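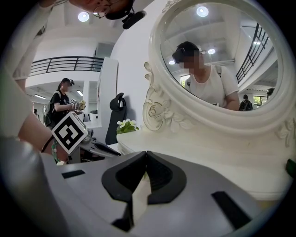

Reaching in by hand, with a white sleeve hanging loose.

What Happens to Old Car Tires?

A car tire does not last forever. The bumpy pattern on the outside is called the tread. It grips the road, and it wears down a little on every trip. When the grooves get too shallow, the tire can slide on wet roads and has to be changed.

At the Maseo tire yard, Zineb El Ouafi sorts the old ones. She puts them into three piles.

The first pile is for tires that still have good tread. They can be checked and sold again.

The second pile is for tires with worn tread but a strong body. Most are truck tires. A factory can glue on a new tread. This is called retreading.

The third pile is the biggest. These tires go into a shredder, which cuts them into chips. Magnets pull out the steel wire. The chips are ground into crumbs and used in playground floors and running tracks. The yard fills roughly 20 big bags of crumbs each day in June, its busiest month.

Words to know
Tread: the part of a tire that touches the road
Shredder: a machine that cuts things into small pieces
Crumb rubber: tiny bits of ground-up tire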